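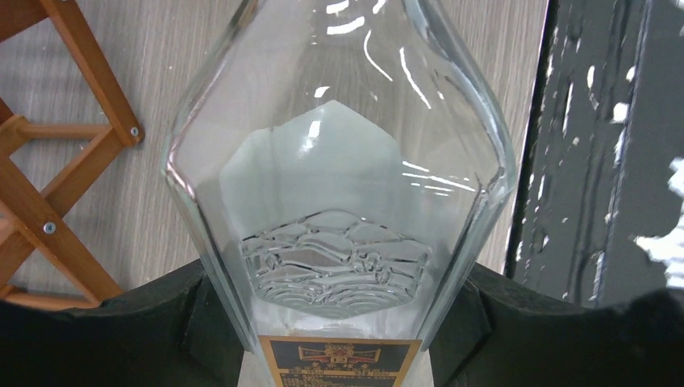
A clear glass bottle, seen close up. Photo: Njål Dalen

City of Clisano
Office of the City Clerk
Citizen Petitions and Ballot Questions: Frequently Asked Questions
Last updated Mar 9, 2025

The answers on this page cover petitions to place a local question before the voters of Clisano. They are a general guide and do not replace the City Charter. Petitions for county or state questions are handled by other offices.

What kinds of questions can be placed on the ballot by petition?
Voters may propose a new ordinance, ask for the repeal of an existing ordinance, or propose an amendment to the City Charter. The annual budget, the tax rate and the pay of individual employees may not be decided by petition.

How many signatures are required?
A petition to adopt or repeal an ordinance needs 1,000 valid signatures. A petition to amend the Charter needs 2,000. Only signatures that pass review are counted toward the total, and most petition groups choose to collect more than the minimum.

Who may start a petition?
Any registered voter of the city may act as lead sponsor. The sponsor files a Notice of Intent with the Clerk and gives a mailing address, a telephone number and the full text of the proposal. An organization may support a petition, but the sponsor of record must be a person.

Who may sign?
A signer must be registered to vote at an address inside the city limits on the day of signing. Residents of the Leone district should note that the east side of Falar Road lies outside the city. Voters who live there are not eligible to sign, even though their mailing address reads Clisano.

May I sign for my spouse or a parent?
No. Each person must sign for himself or herself. A voter who cannot write because of a disability may ask another person to fill in the line, and that person must print his or her own name and address in the space marked "Assistant."

Can signatures be collected online?
No. The Charter requires ink signatures on the form issued by the Clerk. Forms may be printed at home on letter-size paper, but both sides must appear on a single sheet. Copies with the ordinance text on a separate page are rejected.

Where may signatures be collected?
Circulators may work on public sidewalks, in parks, and outside city buildings as long as entrances remain clear. Stores, restaurants and other private businesses set their own rules, and permission should be requested in advance. Petitions may not be circulated inside a polling place. 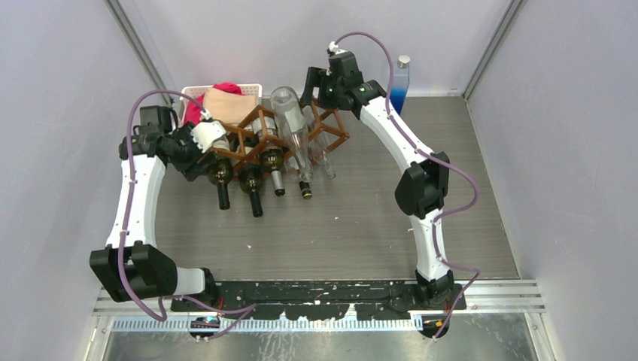 Bottles in a wooden wine rack, with two robot arms. Photo: Njål Dalen

What is the deadline for the November ballot?
Completed petitions must reach the Clerk before the close of business on the first business day of September. A postmark is not enough. Petitions received later are held for the next regular city election.

How are signatures checked?
Staff compare each line with the voter file. A line is struck if the signer is not registered, if the address does not match, or if the same voter has signed more than once - in that case the earliest signature stands and the others are removed. The sponsor receives a written count when the review is finished.

What happens if a petition falls short?
The sponsor has 7 days from the date of the written count to turn in additional signatures. This extension is given once. If the petition is still short, it is closed, and a new Notice of Intent is required to begin again.

Can I take my name off a petition?
Yes. Send a signed letter to the Clerk before the petition is filed. Names cannot be removed after filing.

Who writes the wording that appears on the ballot?
The City Attorney, Benedetta Testa, prepares the title and a neutral summary. The sponsor may object in writing, and the City Council then settles the wording at a public meeting. Supporters and opponents may each submit a statement of up to 600 words for the voter guide.

Are petition sheets public records?
Yes, once filed. Telephone numbers are covered before copies are released.

Whom should I contact?
Questions about forms and deadlines go to Xiuying Xu, Deputy Clerk. Questions about the signature review go to Osvaldo Ferraro in Voter Records. Both may be reached through the main desk at City Hall during regular business hours.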